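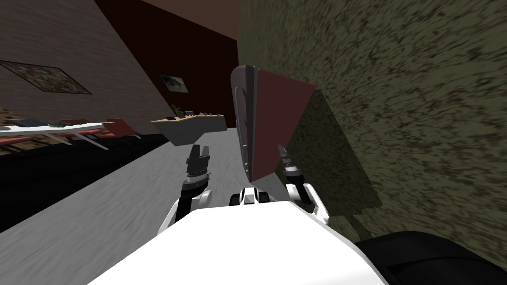

The Derkero Panel Fault, in Pictures

Hi again! I promised a gallery of the Derkero mess back in November, and I've finally gone through the folder. Everything on this page comes out of the simulator, so no real hardware got hurt (my mood did, a little). Click on anything to see it bigger.

Quick background for anyone who missed the earlier pages. Derkero is my two-armed practice project, and Bassey is the room I run it in, with the red chair, the long white table, the potted plant on the counter and that speckled olive wall I keep meaning to change. The job sounded so easy when I wrote it down: go up to the dark-red panel, get hold of the long silver handle on its left edge, pull, let go, back off. I gave it a weekend. Ha!

Up at the handle

Both grippers up front, the panel straight ahead. I must have stared at this corner of Bassey for weeks, and I could probably draw that handle from memory by now, slot and all.

The fault itself went like this. Narnar, my little arm planner, would bring one arm in nicely and slow down the way it should. Then it would decide it was already holding the handle. It wasn't! The grip check only asked whether the fingers had felt a push, and bumping the panel with a fingertip counts as a push. So the arm would start the pulling move with nothing in its fingers, the base would roll back to help, and after that the robot had a completely wrong idea of where the panel was. On the next try it would plow straight in.

I found it in run 479, which is embarrassing, because I'd been calling a lot of those earlier runs "fine." The log said GRIP OK and I believed the log. Only when I played one back slowly with the wrist view open did I see that GRIP OK was coming up with the fingers as far apart as they go.

Fingers open, close in

Gray fingers spread wide, nothing between them, and maroon most of the way across. I went through a lot of playback with this sort of view filling my screen at one in the morning, a bowl of cereal going soggy next to the keyboard.
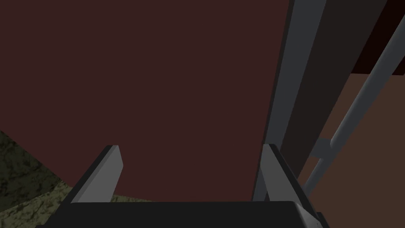
My first fix was a bad one. I turned the push limit up from 50 to 80 so a light bump wouldn't count anymore. Well, now the arm just leaned harder until it got its 80, and then called that a grip too. If this had been a real arm and a real door, with a person's hand somewhere near the hinge, I don't like to think about it. I put it back to 50 that same night and left myself a rude note in the settings file.

The second fix is the one that stuck. Narnar now has to see three things before it's allowed to pull: a push on both fingers, a finger gap that matches the thickness of the handle, and the handle still where it's supposed to be. Miss any one of those and the arm stops, opens, and backs straight out along the way it came. I also added a plain old stop rule from Malleck (my older one-armed project, some of you will remember the drawer saga), which says that if the arm is pushing and nothing is moving, quit. I'd left it out of Derkero to save time. Don't ask me how much time it saved.

I've done 20 runs since with the new checks in. It still misses the handle sometimes, mostly when it comes in from the right, but when it misses it says so and stops. I'll take that any day over a cheerful GRIP OK!

Still on my list: the same lazy check is sitting in the "put it down" part of the code, just the other way around, and I haven't touched it. Also the old runs need relabeling, all of them, by hand, ugh. If you copied my grip settings off the Malleck page, those are okay to keep. If you took the Derkero ones before this went up, please grab the new file.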